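Right, slides are up, good. I'm Aicha, I look after the test cell at Finside, and Asmaa El Khatib, who did most of the digging on this one, is sat at the back so she can heckle. I've got 15 minutes and I'll try to leave some for questions.

The fault we're talking about is number 709 in our log, and it's a dull one on paper. Block goes to cube, block goes in hole, arm goes home. Except every so often the arm would push a block down on the rim and carry on pushing. No stop, no alarm, and then a happy green "placed" in the log. That last bit is what bothered me! A missed insert I can live with, a log that fibs to you I can't.

(Pause here, somebody always wants to say "calibration".)

So yes, we recalibrated. Twice. We swapped the fingers, we blamed the cable, we blamed the people at Floltham who'd had it before us - sorry, Floltham. We ran 100 inserts with the old settings and got 16 bad ones, every one of them marked as a success.

What Asmaa found was that the force limit was being read once at start-up and then dropped whenever anybody changed speed from the pendant. After that the controller only checked height, and the height window was so generous that a block sitting on the rim counted as in. Two small mistakes holding hands, really.

(Click through these slowly, they're small on the big screen.)
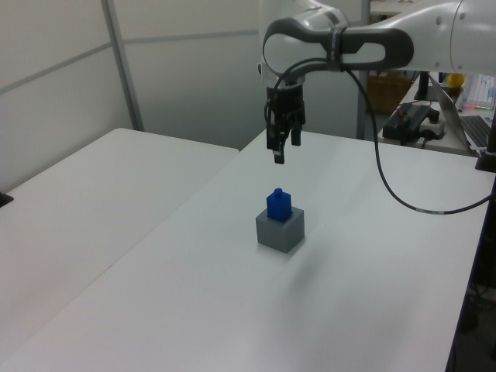
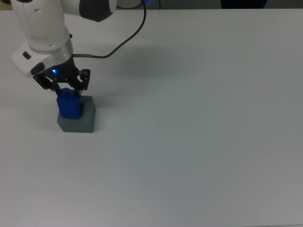
The blue block and the grey cube, same job all the way through.
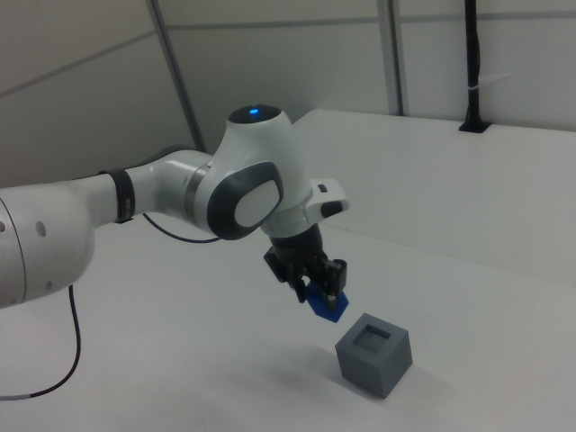

Why didn't the safety stop catch it?

It was set for a collision with a person or a fixture, and pressing a block on a rim never got near that level. We now have a second, lower limit just for inserts, and it gets reloaded after every speed change.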